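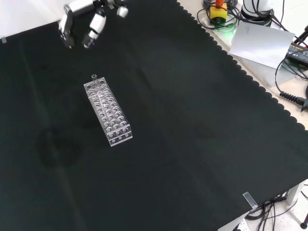
Is the Hollska arm kit ready to be offered as a paid service?
Not on the present terms. The hardware is fit for light bench work, but the support contract and the teaching software need changes before we can recommend a wider release.

Progress report, August
Prepared by: Hrefna Damgaard
Site: Husby test bench

1. Scope
The review covers the Hollska kit as supplied: one arm, a two-finger gripper, a power adapter, an emergency stop box and the Siliņa teaching software. The task is tube handling on a tabletop. The arm picks a glass test tube from a clear acrylic rack, lifts it clear and returns it to a hole named by the operator.

2. Bench setup
The worktop is covered with black cloth, taped at the edges. Clear racks and clear glass are a hard case for any vision system, and the dark backing was kept for all runs in this period so that results can be compared. The rack stands at an angle to the arm. The fixed camera is not moved between runs. The stop button stays off the cloth, near the arm base.

3. Work completed
We logged 342 runs against a target of 100 for the period. All were single-tube runs. Changes in rack angle were entered in the run log by hand, as the software has no field for them.

Most failed runs fell into one of two groups. In the first, the fingers closed above the rim, which stands only a little way out of the rack. In the second, the tube was lifted correctly but touched the edge of the hole on return. Lowering the approach height reduced the first group. The second is still open.

The stop circuit was tested at the start of each working day and responded every time. No glass was broken.

4. Product findings
Setup from the printed sheet is workable, although the section on cable routing is too short. Cables gather at the base and take up bench space the vendor's floor plan does not allow for. A longer lead on the stop box would help.

The Siliņa software saves a taught path reliably. It does not keep gripper settings with the path - these must be typed in again after each restart. Miltton, who handle support for the kit, have confirmed the fault and offered a fix in the next release. No date has been given.

5. Costs
Spending on spares came to 992 against the consumables line. Most of this was replacement finger pads. No change to the total budget is requested.

6. Next period
- Repeat the return tests with a slower final descent.
- Begin runs with 5 tubes in the rack.
- Run one unattended session on a Saturday, subject to site approval.
- Obtain a revised support quote from Miltton with a stated response time.

The raw run log is available on request from the Husby bench.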